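How to Fold a Black T-Shirt So It Stays Folded

Posted Aug 22, 2021 by Zainab Okonkwo
Filed under: Laundry, Small Victories

I own more black T-shirts than a touring sound crew, and for years I kept them in a drawer the way a crow keeps a nest. Every morning I pulled out three, held them up to the window, and put two back slightly worse than I found them. Then I learned to fold. I'm not proud of how old I was.

This is the fold I use now. It makes a soft rectangle that can lie in a stack or stand up in a drawer, and it takes less than a minute once your hands know it. Your first one will take longer and look like a pillow that lost an argument. Keep it anyway and wear it tomorrow.

What you need

One T-shirt, clean and fully dry.
A flat surface bigger than the shirt. A table beats a bed, which has opinions of its own.
Low-tack white tape, if you want guide marks. More on that further down.
A lint roller. You know why.

I prefer a white table for black shirts. On dark wood I lose the hem completely and end up folding a sleeve to a place where there is no shirt. If your table is dark, throw a pale sheet over it and pull it tight.

Step 1: Lay it face down

Put the shirt front side down with the collar pointing away from you. Smooth from the middle out with flat hands. Get the wrinkles now, while the thing is still one layer thick, or you will be pressing them into the finished product like flowers in a dictionary.

If there's a print on the front, check where it sits. A big chest print will end up somewhere in the middle of the fold. One down by the hem tends to land at a corner.

Step 2: Fold in the sides

Take the right side and bring it in toward the center, so the fold runs straight down from about the middle of the shoulder. Turn the sleeve back on itself so it doesn't stick out. Do the same on the left. You should have a long strip, roughly even in width, with the collar at the top looking like it belongs to a much narrower person.

People get very worked up about whether the two sides should meet or overlap. Overlap them a little. Or don't. I have done both in the same load and the drawer still closed.

Step 3: Bring up the hem

Pick up the bottom edge with both hands and carry it up to just below the collar. Lower it, don't drop it. Cotton jersey has a way of curling under at the last second, and then you have a lump you'll notice only after you've finished.

For a flat stack, you can stop here or fold once more. For a drawer where the shirts stand on edge, fold that rectangle in half again.

Step 4: Square it up

Press the layers down with your palm and run the side of your hand along the folded edges. Look at the corners. One will be further out than the others, because that is what corners do. Nudge it in.

The top edge is the one to watch. That's where a loose layer likes to ride up and bunch.
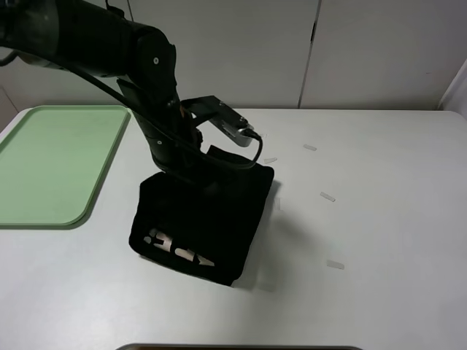
If it does, don't poke at it from above, which only moves the bump along. Slip a couple of fingers under the top layer, lift it clear, pull it gently toward the outside edge, and set it back down. If the bump survives two tries, open the last fold and do that one over. You don't have to start from the beginning, whatever your mother says.

And if your rectangle is a bit skewed, that's a perfectly good fold. It's going into a drawer with its friends. Slightly crooked shirts have never been turned away from a drawer of mine.

Taping out a guide

I was rude about this idea for a long time. My folds came out in every size from paperback to atlas, so a stack of them leaned like an old fence. A few bits of tape on the table fixed most of it.

Fold one shirt to the size you like and set it where you'd normally work. Put down small pieces of tape near its edges, then take the shirt away. Fold the next one and see how it sits against the marks. You don't need a complete outline, and the pieces needn't be perfectly straight. They only have to tell your eye when things are getting out of hand. White tape on a white table is discreet, if you also eat there, although you may spend a moment hunting for it.
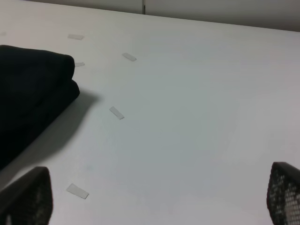

Small strips of white tape on the tabletop, one of them partly hidden under the folded black cloth.

If a mark disappears under the fabric, your fold has either drifted or grown. Slide it over first and check again before you undo anything. Peel the tape up when you're finished for the day. I left mine down through most of May and it took more than 30 minutes and a plastic scraper to get the table back.

Thick shirts and slippery ones

Heavy cotton won't take that last fold in half without springing open. Leave it flat and put it at the bottom of the stack. Slippery gym shirts go the other way and slide apart when you so much as look at them. I roll those, stuff them in a corner, and call it a system.

Black shirts also show every stray hair, so roll the lint off before Step 1. Doing it afterward gets you one very clean rectangle and a fuzzy shirt around it.

Next up: fitted sheets. I'm still working on my attitude.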